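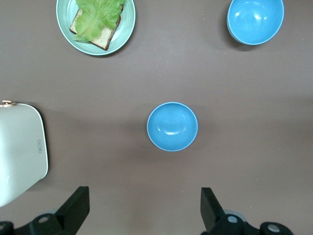
October, Sunday, far too early

Right, sourdough notes, because I promised everyone I'd write up the Lodham starter properly and I've been putting it off since we got the new flour in. The oven's warming so I've got time.

Where we are: the Lodham is still the better riser of the two. Fed it at 6.40 last night, one part starter to two parts flour, and it had doubled before I went to bed. The Tendia one sulked again. It smells fine (a bit like apple peel, quite nice really) but it just sits there looking pleased with itself and doing nothing. I've moved it off the windowsill and onto the shelf over the fridge. If it hasn't perked up by the next bake I'm going to feed it rye for a few days and see.

Dough for today, so I don't lose the bit of paper again:
700 g strong white
134 g starter (meant to be 140, the jar ran out, left it)
14 g salt
water to a soft dough, and yes I know, I should have weighed it. I started with a full jug and stopped when it felt right. Sorry to whoever has to repeat this.

Four sets of folds, half an hour apart, except the third one which was more like fifty minutes as I got talking on the phone. The dough didn't seem to mind. Lovely and stretchy by the last one, with big lazy bubbles down the side of the tub. I shaped it at ten and put it straight in the fridge.

Question for the group: does anyone else find the Sipos flour drinks more than it says on the bag? I used it for the last two loaves and both times the dough went from sloppy to stiff while I was washing up. I ended up wetting my hands and kneading more water in, a horrible job, and I had dough up to the elbows. Today's is back on the old flour so at least that's one thing I'm not changing.

7.55. Loaf in. Lid on for the first half, then off. I went for one long slash down the side this time, held the blade much flatter than usual. Last week's cross opened up like a tulip and then the top caught.

8.20. Lid off. Oh, that's a good ear! Best one since the summer. Still very pale, turned the oven down to 200 and left it.

8.50. Out. Colour's darker than I meant on one side, must be the back left corner of the oven again. I keep meaning to turn the pot halfway and I keep forgetting. Knocked on the bottom and it sounds hollow, so I'm calling it done. Not cutting it until after lunch, whatever anybody says.

1.15 pm. Cut it. Crumb is more even than last time, smallish holes, no big tunnel under the crust. Slightly gummy right in the middle, so it wanted another five minutes or I wanted more patience. Taste is mild, hardly sour at all, and I think that's the short fridge time. Toasts beautifully. I had two slices with far too much butter and then a third for science.

To do before next bake:
Rye for the Tendia if no bubbles.
Put a bit of tape on the jar for the level, I can't go on guessing.
Try the Prelesport tin for a sandwich loaf, it's been in the cupboard since we bought it. Probably needs greasing really well the first time.
Overnight plus a full day in the fridge, see if the flavour comes up.
TURN THE POT.

Half the loaf's in the freezer, sliced, help yourselves. Lodham fed again at two and back on the shelf.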